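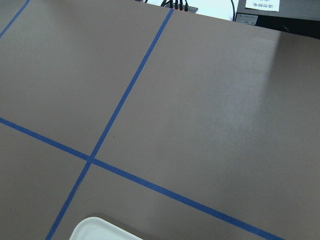
Blue tape on brown. The grid, in all its wonky glory.

Ok quick one tonight, I have bread rising and 15 minutes before it needs me.

So I finally taped out the table. Been talking about this since the kitchen move and I kept not doing it, because how do you explain to people that you're putting masking tape on a perfectly good surface so you know where the dish rack goes. Well, that's how. I just did it.

Background for anyone new. Our dish situation is bad. Small sink, no dishwasher, and the rack has been wandering. Monday it's by the window, next day it's shoved up against the bread bin, then somebody needs to chop an onion and it ends up on a chair. Dripping. On a chair! I have sat in that chair.

Nayara Trindade (from the Vavdale swap group, she comes over most weekends and has Opinions) told me months ago to stop buying organizers and give every thing a square. Like a parking lot. One square for the rack, one for dirty stuff waiting, one for dry stuff nobody has put away yet, and one left alone. That last one is the hard one. More on that in a sec.

Supplies: one roll of blue tape, the ordinary kind. I'd started with the Gonden stuff from the craft drawer but it left gunk on a test patch and I spent half an hour with cooking oil and a rag getting it off. Do not recommend. The blue peels up clean so far. I say so far, it's been a few days.

How I did it, since two people asked in the comments last time:

Wiped everything down first. Let it dry all the way, tape hates damp. Long lines first, pulled tight, one person on each end if you can get one. I could not get one so I stuck one end down, walked the roll to the other side and pressed as I went. Then the cross lines. I measured the first one and eyeballed the rest, which you can probly tell.

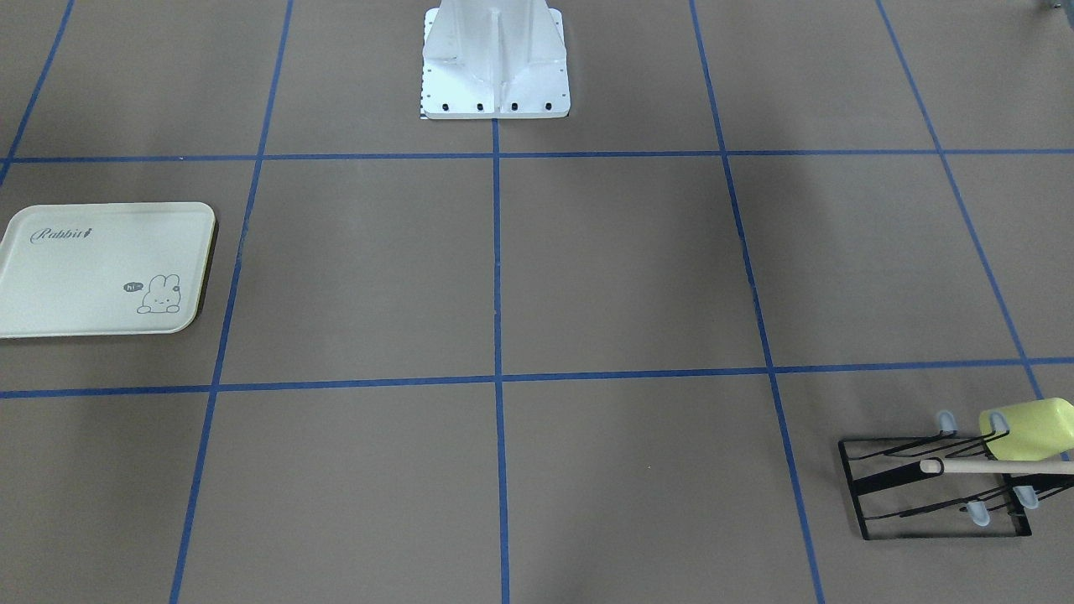
The big thing I'd do differently is the size of the squares. I went large because our rack is large, and that's right for the rack, but the mug square is way too roomy. Stuff spreads out. You give four mugs that much space and by dinner there's a colander in there and someone's lunch box and a jar with no lid. Next time I'd split a couple of them in half. Might still do it, there's plenty of tape left.

Also go lighter at the crossings. Where two strips overlap you get a little ridge, and a sponge catches on it every single time. You could cut the tape short on each side and leave a gap but I didn't have the patience.

Now the rack. Plain wire thing, had it forever, came from Laryea back when they still had the seconds shelf by the door. I was all set to replace it. I had the Sarilico one in my cart, the folding one with the tray, 4,000 glowing reviews or whatever. Then I figured let me try the old one in a proper spot for a week before I spend money on it. And it's fine?? It was never the rack. It was the rack being everywhere.

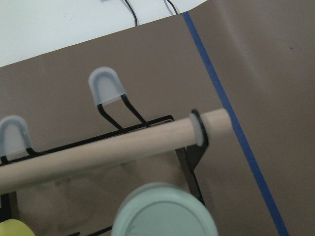 Rules we have now, such as they are. The rack stays on its side of the line. If you need the space, you dry what's in it and put it away, you do not slide it over "just for a minute." Knives never go in the rack, they get dried by hand right off. Wood things get stood up or laid across where air can get under them, because I have ruined two spoons and a rolling pin by leaving them flat in a puddle and I'm still sad about the rolling pin.

And the open square. The one with nothing in it. This is Nayara's whole theory, that you need one place that's allowed to be bare so you've always got somewhere to set down a hot pot or a bag of groceries. I thought it was silly. I now guard it like a dog. My neighbor Gunnlaugur Hjaltadóttir put her purse down on it yesterday and I picked it up and handed it back to her without even thinking, and she just looked at me. Sorry Gunnlaugur. Come back, there'll be bread.

Does it look good? Eh. It looks like a tennis court. I could do it in something paler, or pull the tape up once everyone has the habit, which is what I told the family. We'll see in June. My guess is the habit leaves with the tape and I'll be back on my knees with the roll.

Things I still havent figured out: where the drying towels live (currently over the oven handle, always on the floor), and what to do about tall bottles, which tip over in the rack if you look at them wrong. If you have a bottle trick that doesn't involve buying a special bottle thing, please leave it below. I read them all even when I'm bad at answering.

Timer's going. Bread. I'll put the recipe up this weekend if it comes out — I swapped in 200 grams of rye and I'm a little nervous about it.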